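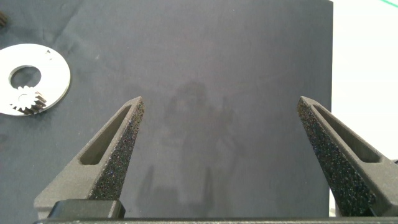

How to bring home an adult rescue dog (and still like each other by the end of the month)

You have filled in the form, passed the home check and promised a stranger that your fence is sound. The dog arrives in the morning. What follows is how we do it, after fostering for Skemotside Hound Rescue long enough to have lost two sofas and most of a skirting board. It is written for large adult dogs, greyhounds and lurchers mainly, but a spaniel will ruin your plans in much the same order.

Before the dog arrives

Pick one room for the first few days. The kitchen is usual, as it has a floor you can mop. Put the bed in a corner where people don't walk past, and resist buying the expensive one. The dog will sleep next to it.

Move everything edible off the worktops. A greyhound can rest its chin on a worktop without getting up on anything, and will do so while looking you in the eye. Bins need a lid that locks or a cupboard with a catch.

Ask the foster home what the dog eats and buy the same. You can change to something grander later, a spoonful at a time over 20 days. Changing it on day one teaches you a lot about your carpets.

The drive home

Fit the harness and the collar before you leave, with a lead on each. Yes, it looks fussy. Frightened dogs go backwards, and they go backwards out of collars very neatly. Neusa Brandão, who did our first home check, made me walk up and down her drive with both leads until I stopped plaiting them.

Put the dog in the back with a blanket from the foster home, unwashed. Don't stop to show anyone. Your mother can wait.

The first evening

Go straight to the garden, still on the lead, and stand there. Stand there some more. When the dog finally goes, say something pleasant and give it a bit of chicken. Then walk it once through the room it will be living in, show it the water and sit down with a book.

The sitting down is the hard part. Everyone wants to stroke the new dog, and the new dog would mostly like to be left alone to worry. Let it come to you. If it spends the evening facing the wall, that is a perfectly good evening.

Last trip out at ten, lights off, and sleep within earshot if you can. Expect some whining. Talk quietly and go back to bed.

The first fortnight

Keep the walks short and dull, on the same route. Don't let the dog off the lead, however devoted it seems. It has known you for less time than your milk.

Practise leaving. Pick up your keys, go out, count to ten, come back in and make no fuss. Do it until the dog can't be bothered to lift its head, then make it a minute, then five. The neighbours will form opinions.

Feed in peace, with children elsewhere, and swap things instead of snatching them. Our current lodger, Peixoto, once gave up an entire oven glove for a cube of cheese.

If you already have a dog

Introduce them outdoors, on a walk, one person to each dog. Go side by side with a good gap between you and let it close by itself. Once home, pick up all the toys and feed them in separate rooms. Some grumbling is normal. Stiff legs and hard staring mean another walk.

When to ring us

Ring if the dog won't eat for two days, if it growls and you don't know why, or if you are crying in the utility room. We have all been in the utility room. Ring the vet first for anything involving blood, chocolate or socks.

Remember to change the microchip details into your own name. Do it before you lose the paperwork, which in our house goes missing by teatime.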